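4. Session rules for hand-held gripper recording

Our project group wrote a short set of working rules for recording pick-and-place tasks with the Godoy hand-held grippers. The course handout covered charging and storage but said little about how a session should be run. In October we drafted 23 rules, tried them in the lab, and kept the ones that people could follow without stopping to read.

4.1 Before recording

Both operators check the finger pads and the screws at the joints. A pad that has started to peel is replaced before the session, and the change goes in the Plulier log sheet. Calibration is repeated whenever a tool has been dropped, even if it looks fine.

4.2 Items

Packaged food is allowed if the wrapper is sealed. Glass and anything with a sharp rim is not. No item may weigh over 200 grams – this was the limit we agreed on with the Corkadden lab, which uses the same fingers. Items are mixed by shape, so bags and stiff trays go in one box.

4.3 During recording

The pads open wide of the item before they come down. They close on the body of the package and stay off the crimped seams where possible. If a grasp slips, the operator may try again 2 times and then ends the take. Failed takes are kept and marked as failed. We argued over this one, and the first draft had them deleted. 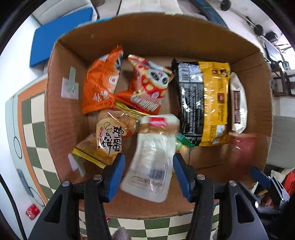

Elaine Arruda wrote in her review of the draft that the retry rule was clear enough but that "slips" needed a definition, as two operators would mark the same take differently. She also asked for the weight limit to be printed on the box lid. Chia-hao Yang agreed on the first point and wanted the second left to each lab.

We now count a slip as any time the item leaves both pads before release. The lid label is optional. Rule 14, on naming files in Poltar, is still open.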